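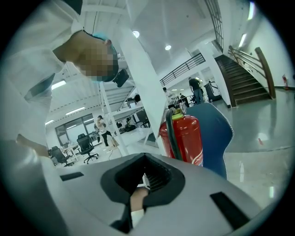

Attachment 1 – still from the wrist view, Hemell hand-held gripper, office floor.

Ticket: Poor position tracking in the first seconds of hand-held demonstrations
Project: Wircombe
Opened by: Lungile Msimang
Status: Open, workaround in place

Hello all, and thank you for being so patient with me on this one. I know I've asked a lot of questions in the channel this month.

We collected 50 demonstrations in January with the hand-held gripper, and 8 of them came out of the mapping step with a path that jumps near the beginning. The rest look lovely. When I train on the whole set, the policy picks up a little sideways lurch at the start of its reach, and I'd like to get rid of it before we write up the comparison with the Jelthorpe baseline.

What I tried first was a longer mapping pass, walking slowly between the desks and the stairs before recording anything. It made no difference to those 8. Then I reran them with the feature limit doubled, which took most of an afternoon and moved the jump by a few frames, no more than that.

Looking through the attachment again, I noticed how much of the lower view is taken up by the gripper body, and there is a person leaning in right beside it, with others standing and walking farther back. My guess is that the tracker is holding on to points on people and on the gripper itself, when we want it on the column, the railing and the ceiling lights.

Update, 4:25 p.m.
I drew a mask over the gripper body and reran the bad ones. 5 of the 8 now track cleanly from the first frame – I was so pleased I went and told the whole desk row! The other three still jump, so the mask is part of the answer and I don't think it's all of it.

Next steps
Add a person mask using the Eglītis segmenter and rerun the remaining three.
Retrain on the cleaned set, same seed, and check the start of the reach over 25 trials.
Keep the old paths in the archive folder, please, as I still need them for the before and after plot.

If anyone has a mask file for the older gripper shell, do send it my way and I'll try that too.

Lungile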